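Maintained by the Sheehan Regional Library Service, Collections Unit. Please read the lending notes before reusing any part of this table.

# Sheehan Household Sorting Survey

## Summary

This dataset records how households in the Sheehan catchment store and sort goods for kerbside collection. It holds 2,215 completed responses, one per household, gathered by paper form and by telephone. The survey was designed by Farah Halim and Carter Turcotte, and the coding of free-text answers was supervised by Retno Sinaga.

The release is intended for local planning, teaching and comparative work on domestic waste. It has not been weighted and should not be used to produce estimates for the wider region.

## Collection

Forms were delivered in January to dwellings in three localities: Prorka, Kelusau and Herneck. Households that did not return a form were telephoned once, between 5:30 pm and 8 pm. No calls were made on a Sunday. Respondents were asked to answer for the dwelling as a whole, including any lodgers, and to leave blank any question they did not wish to answer.

Apartment buildings with a shared bin room were sent a modified form in which question 7 (kerb placement) was replaced by a question on access to the room. The two versions share a common numbering and are distinguished by the field `form_type`.
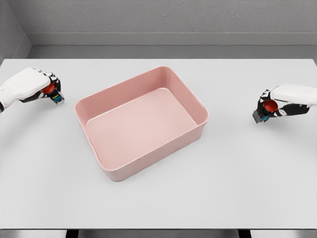
Container colour was recorded in the respondent's own words and then assigned to one of the categories in `colour_codes.csv`. Answers such as "greyish green" were coded to the first colour that could stand alone as a noun, in that case green. The original wording is retained in `colour_raw`.

## Files

| File | Contents |
|---|---|
| `responses.csv` | One row per household |
| `colour_codes.csv` | Colour categories and labels |
| `localities.csv` | Locality names and codes |
| `form_a.pdf`, `form_b.pdf` | Standard and apartment forms |

## Known limitations

- Free-text answers are limited to 500 characters. Longer answers were shortened at the last complete word.
- Kelusau boundaries follow the former ward map and do not match current postal areas.
- The field `organics_weekly` was left blank on 60 forms where the respondent ticked two boxes.
- Dwelling age is self-reported and was not checked against council records.

## Privacy

Names, street addresses and telephone numbers were removed before coding. Comments that identified a neighbour or a business were redacted by Rosemarie Voß and are marked `[removed]`. Users must not attempt to re-identify any household.

## Licence and contact

The tables may be copied and adapted for non-commercial purposes, provided the Library Service is acknowledged. Corrections should be sent in writing to Darmawan Pasaribu, Collections Unit, quoting the row identifier and the file name. Accepted corrections are listed in `CHANGES.md` at the next release.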